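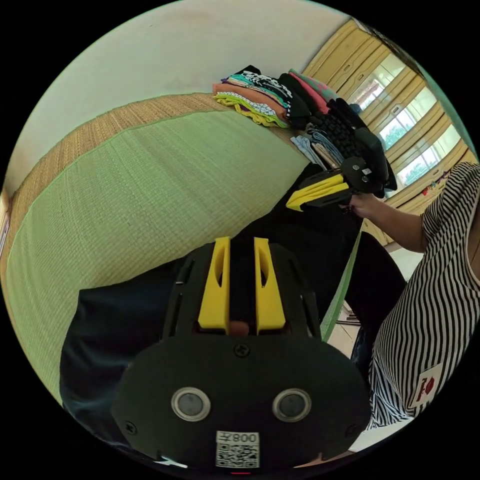
## Left/right streams swapped after resume

**Project:** Plodon (folding data, two hand-held grippers)
**Component:** Narkomo sync tool
**Opened:** 2019-03-09 by Greer Haldane
**Status:** fix merged, waiting on re-export

**Problem**

If a session is paused and resumed, the sync tool sometimes writes the left gripper's video under the right gripper's name. Finger width is still logged under the correct name, so the two no longer match. The trainer doesn't complain. I found it when the replay showed fingers closing on cloth and the width plot was flat.

**To reproduce**

1. Start a session with both grippers connected.
2. Pause and unplug both USB cables.
3. Plug the right one in first.
4. Resume and record one garment.
5. Run `sync check --session 399`.

The check passes. It should fail.

**Log**

```
resume: 2 devices found
map: dev0 -> left, dev1 -> right
width offset: 50 ms
check: OK
```

**Notes**

Themba Mkhize: The mapping is built from the order the devices show up. At first start we read the serials, but resume skips that step. Same code path in Drummond, so it needs the patch too.

Greer: Tried a 4000 ms wait before resume. No change.

Themba: Patched resume to read the serials again. The check now compares width against finger positions tracked in the video and fails if they disagree for 9 frames in a row.

Greer: Session 399 fails the new check, as it should. After re-export with the names corrected it passes. Older sessions with a resume in them still need a run. Please don't train on those until I update this ticket.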